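Search the forum Go Advanced search

Handheld grippers or remote control for teaching a folding task?

drift_and_solder
Hi all, long-time reader and finally posting something. We're a small group at Kodport and we've been trying to teach an arm to fold hand towels and put them on a shelf. Up to now I've done all of it by remote control, sitting beside the arm with a leader arm in my hands, and I have 100 good folds saved after what felt like most of June. My wrists hurt and I'm slow, and my folds look like somebody did them wearing oven mitts.

A friend over at Immont keeps telling me to put the leader arm away and go to handheld grippers, where you walk up to the table and do the job yourself. Before I ask for the money I'd love to hear from people who have lived with both. Do the folds you record that way really carry over to the arm?

marrowbone
Welcome! We switched last year and I would not go back for anything with cloth in it. You feel the towel tug when you pull on it, and with our remote setup you feel nothing at all, so everybody pulls too hard or not enough. We have 1640 folds and stacks recorded with the handhelds now, and the people doing them still have enough energy left to be pleasant at lunch (mostly!).

Two things I'd pass on. Move slower than you would at home, because your arm at the other end has speed limits and you don't. And look at what your hands are doing! It sounds silly, but if you're wearing a head camera and you glance off to chat with somebody, you've got a lovely recording of the wall.
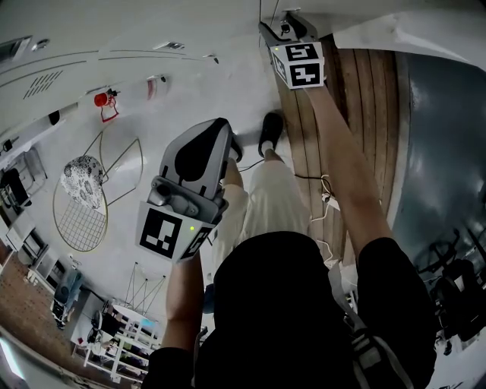 Both grippers in hand, looking down. Green lights on, markers on the white blocks.

Keep those printed markers clean and facing outward as much as you can. Ours get thumbed and scuffed, and then the tracking wobbles and you spend an evening wondering what you did wrong. I wipe mine before every session now, the way my grandmother wiped her glasses.

pelican_torque
I'm going to be the grump here, with love. Handhelds are wonderful right up to the moment you play the motion back and find out the robot can't reach where you reached. We did a whole batch of drawer loading that way and our arm ran out of elbow on a third of the shelf. With remote control you can't record a move the arm is unable to make, and that alone has saved me more grief than sore wrists ever cost me.

I'd also say that not feeling the cloth can be a good teacher. The arm won't feel it either, so you learn to do the job by looking, the same as it will have to.

marrowbone
Fair point on reach, and I should have said so myself. We put tape on the floor and on the table to mark what the arm can get to, and we stay inside it. I don't agree about the feel, though. If I tug a towel properly, the motion I record is a proper tug, and the arm copies the motion whether it feels anything or not. Our remote folds had all these little hesitations in them, and the arm learned to hesitate too, bless it.

quietgantry
Reading along with my coffee and I think you're both right, depending on the job. We use the Fendow training room and do 2 kinds of work there. Towels and shirts are by hand. Anything with a tight fit, like seating a plug or hanging a cup on a peg, is by remote control, because there the last little bit has to be the arm's own way of moving.

One small practical note: put your cables away before you start. When you're staring at your hands you are not watching your feet, and I have gone down over a charging lead in front of visitors from Amundsen, who were very kind about it.

drift_and_solder
This is so helpful, thank you all. The reach problem worries me most, our shelf is high and the arm is mounted low. Would it be daft to mix them? Keep my 100 remote folds and add handheld ones on top?

pelican_torque
Not daft at all. Try 3 folds by hand first and play them back on the arm at low speed with your finger on the stop button. If it gets to the shelf, carry on, and if it doesn't, raise the mount before you record anything else. I'd still keep the leader arm plugged in, for what it's worth.

marrowbone
Seconding the low speed. And stretch your wrists either way!

drift_and_solder
Will do. I've asked if we can borrow a pair from Immont, and I'll post again once I've had a go at the shelf.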